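Unloading a Front-Loader: Setup and Run Guide for the Spring Challenge

Posted 19/03/2018 by Trinh Ngô, Umance student robotics club

This guide covers the laundry task, from setting up the station to saving your runs. It assumes you have finished the arm safety session and can start the control software on your own. If you haven't done the safety session, ask Thịnh Kim for a slot before you touch anything.

What you need

The arm, powered on and homed
The club laptop with the Ristach control software
Cloths from the task bin
Masking tape and a marker
The paper run log

Step 1. Fix the start position

Pick one start position for the arm base and mark it on the floor with tape. Write your team name on the tape. A shift of even an inch changes how the arm meets the door opening, and your earlier runs stop being useful for comparison.

Open the washer door all the way by hand. Opening the door is a separate task with its own scoring, and we don't start it until May.

Step 2. Load the drum

Use bright cloths for your first session. Dark ones are hard to pick out against the inside of the drum, and you want to learn the reach before you fight with the vision settings. Drop the cloth in loosely and leave it where it lands. Do not arrange it. Teams that fold the cloth or prop it up get good practice scores and then do badly on judging day.

Step 3. Plan the reach

The gasket is what causes most of the trouble. It is soft and it grips, so if the arm drags across it the cloth comes loose or the arm faults. Come in high, above the cloth, and lower the tip once you are well past the rim.
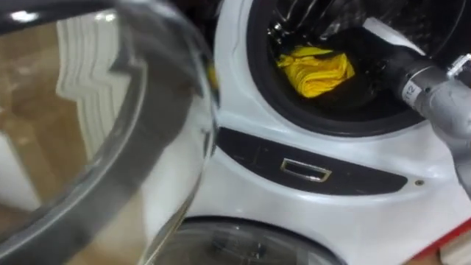
Keep your approach speed at the slow setting until you get 3 clean entries in a row. After that you can raise it one step at a time. Sabina Talukder's team skipped this last term and spent most of an afternoon resetting faults.

The open door also matters. Glass throws back reflections, and the depth reading near it can jump. If the arm stops short for no clear reason, check the depth view on the laptop first. Turning off the overhead light closest to the washer usually helps.

Step 4. Grasp and pull out

Close on the cloth, wait one second, then lift slightly before you pull back. Follow the same path out that you used going in. A cloth that hangs low will catch on the door latch — lift higher and try again.

Each run has a limit of 90 seconds. The timer starts when the arm leaves the start position and ends when the whole cloth is clear of the opening.

Step 5. Log the run

Write down every run, including the bad ones. Record the start position, speed setting, cloth color and result. Save the software file under your team name and the run number. Đạt Khổng keeps the shared folder, which already holds almost 2,000 runs from earlier teams. Look through a few before you begin.

Common problems

Arm faults at the rim: your entry is too low. Raise the approach point.
Cloth slips out on the way back: close lower on the bunch, or wait longer before lifting.
Laptop loses the arm: save the log, restart Ristach, and home again before the next run.

When you finish, home the arm, take the cloths out of the drum and leave the washer door open. Questions about scoring go to Cúc Bùi.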